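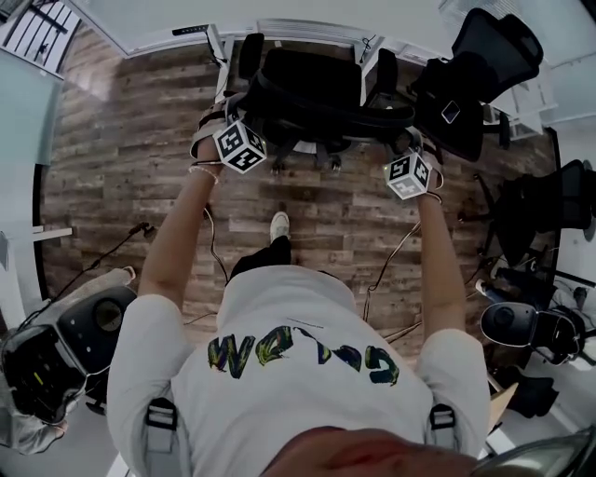 The Trouble with Good Chairs

8 November 2022

I have sat through two separate conversations this fall about how a meeting room "performs." Both took place in meeting rooms. In neither did anyone mention that it takes longer to get the chairs back under the table than it takes to get people to agree on a time for the next meeting.

So this post is about office chairs, and mostly about moving them. If you came for the soup, the soup is in the January archive.

Hondel, where I rent a desk, changed its chairs over to the black mesh kind. I had no strong feelings about the old ones. They were stackable, they squeaked, and they had a fabric that held on to crumbs. What I noticed was the language that came with the new ones. They were going to "support movement." They were going to "encourage a healthier posture." There was a little card on the kitchen counter that used the word "dynamic" more than I would have thought a card that size could hold.

I don't believe in posture cards. I have been told to sit at 90 degrees by one source and told by another that 90 degrees is the very thing that wrecked my back, and both of them were selling a chair. My own experience, for what it's worth, is that I am comfortable for a while in anything and then I'm not, and the cure is to get up and go look out a window. You can do that from a kitchen stool.

What I will grant is that mesh is nicer than foam in the summer. I'll also grant that it doesn't hold crumbs. They go through it onto the floor, where I can see them, and I would still rather have that than the old arrangement.

Headrests in a meeting room

Now the part I really have doubts about. Who decided that a chair for meetings needs a headrest? I can see the case at a desk, if you take long calls and like to lean back and stare at the ceiling. In a meeting, the person leaning back with their head supported is the person who has stopped listening. I've been that person.

The practical objection is height. A low chair disappears under a table. A high one can't, so the back stays up there above the tabletop however carefully you push the rest of it in, and a row of them looks like people waiting for you to say something. I tried turning them sideways at home with my own chair, a Jarell I bought used, and all that did was put the armrests where my knees go.

Armrests are their own argument. If they're higher than the underside of the table, the chair stops dead a good way out and you get that little knock. Then someone pushes harder, as if the table might reconsider. After a few months of this the fronts of the armrests get scuffed. The Jarell has marks on both sides and I've only got myself to blame for those.
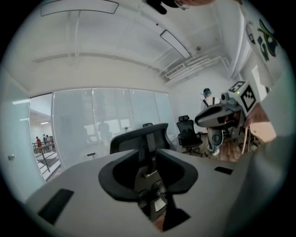 Casters are supposed to make up for all of it. The sales pitch is that a chair on wheels goes where you want, and my complaint is that it goes where it wants. On carpet you have to drag it. On a hard floor it drifts, and it turns as it drifts, so you aim it at the table and it arrives facing the wall. The ones with a high mesh back, a headrest, and armrests are the worst for this on a wood floor, as there's so much chair up top and only a five-star base down there doing the steering. Push one by the headrest and it swivels away from you.

I have a method, and I'm suspicious of people who have methods, so take it or leave it. Stand over the chair, facing it, and hold it by both armrests. Don't touch the back at all. With a hand on each side it can't spin, and you can walk it over the floor like a shopping cart with a good attitude. Let go only when it's where you want it. I used to do it one-handed with a coffee in the other hand, and I can tell you that was a false economy.

Do I do this every time? No. I do it when I'm the last one out, or when the room looks so bad that I'd be embarrassed for the next group to think it was me.

What the expensive one gets you

I went and sat in the fancy one too, in the interest of fairness. There's a showroom out past Ekwueme Park that carries the Lukerix line, and the model they steer everybody toward is 800 dollars. It has a lever for the lumbar, a lever for the tilt, a lever for how much the tilt fights back, and one under the left side that I pulled a few times and never found out about. The man there told me it would take a few weeks for my body to "learn" it. I asked what happened if my body was a slow learner and he gave me a brochure.

It was comfortable. I'm not going to pretend otherwise. I sat in it for most of a phone call and didn't think about it once, and I suppose that's the whole point of a chair. But I had the same experience on a bench outside the showroom afterward, with a sandwich, and the bench was free.

My suspicion is that most of what people like about a new chair is that it's new, and that it's theirs, and that it has been set to their height. 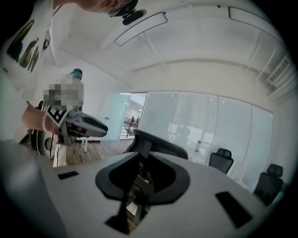 That last one is the piece I'd take seriously. Almost every complaint I hear at Hondel about the chairs is really a complaint about whoever sat there before. It's too low, it tips back too far, the arms are splayed out for someone with much bigger shoulders. All of it can be fixed with a lever in less time than it takes to complain, and yet I watch grown adults sit with their chins level with the table for a full hour. I've done it too. You sit down, the meeting has started, and it feels rude to go shooting up into the air.

So if anyone from Hondel is reading, skip the posture card and put up one that says which lever is the height. I'd read that. I might even keep it.

And if you're about to buy a set for a shared room, measure from the floor to the underside of the table before you look at a single chair, then measure to the top of the armrests at their lowest setting. Showrooms don't offer you this number. I had to get down on the floor with my own tape at the Lukerix place, and the armrests on the 800 dollar one would not have gone under my table either.

I'm keeping the Jarell for now. One of the casters has started to stick, and I've got a replacement set sitting in a drawer that may or may not be the right stem size. I'll find out this weekend if I can get the old one to come off.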